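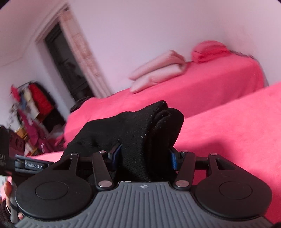 About Hirnosa

Hirnosa provides water chemistry and cooling system services to operators of power plants and district heating plants. We work on the steam and water side of the plant: makeup treatment, condensate polishing, boiler water, closed cooling circuits and open recirculating towers. We do not sell fuel, turbines or control systems, and we hold no dealer agreements with chemical manufacturers.

What we do

Our contracts fall under one of the following headings.

Baseline survey. Sampling at all accessible points in the steam and water cycle, review of operating logs, and a written report with ranked findings. The plant stays on line during the survey. Sampling is repeated at a second load point where dispatch allows.

Chemistry supervision. Regular site visits, calibration of on-line analyzers, review of dosing rates and training of shift staff. Visit frequency is set in the contract and depends on cycle type and the condition of the sampling racks.

Layup and restart. Procedures for wet and dry layup of boilers, feedwater heaters and condensers, including nitrogen capping and dehumidified air. We write the procedure, attend the layup, and return for the chemistry hold points at restart.

Cooling tower programs. Scale, corrosion and biological control, with coupon racks read on a fixed schedule. Blowdown limits are worked out from the discharge permit and the makeup analysis.

Outage inspection. Visual inspection of drums, deaerators, water boxes and tube sheets, with deposit sampling. Tube samples are cut by the plant's own contractor and sent to our laboratory in sealed bags.

Where we work

The head office and laboratory are in Skostine. A field office in Maurya handles cooling tower work and keeps a stock of portable analyzers and sample coolers. Together the 2 sites support plants with unit sizes up to 400 MW. Larger units are taken on for survey and layup work only.

Laboratory

The laboratory runs cation and anion analysis by ion chromatography, trace metals, silica, total organic carbon and deposit composition. Routine water samples are reported within 5 working days of receipt. Deposit and tube samples take 8 working days. Samples for dissolved oxygen and pH are measured at the rack and are not accepted by courier.

Data and reporting

Results are stored in Grollo, our in-house records system. Clients have read access to their own units and can export trends by sample point, load or date. Alarm limits in Grollo are entered from the plant's chemistry manual. Changes to a limit need written approval from the plant and are logged with the old value.

Safety and site rules

Field staff follow the permit and lockout rules of the host plant. Confined space entry is done only with an attendant supplied or approved by the plant. Safety data sheets for all reagents are sent ahead of each visit.

Requests for a survey should include a cycle diagram, the makeup water source and the date of the next planned outage. The planning list for outages starting in May is open.

Page last revised Nov 4, 2025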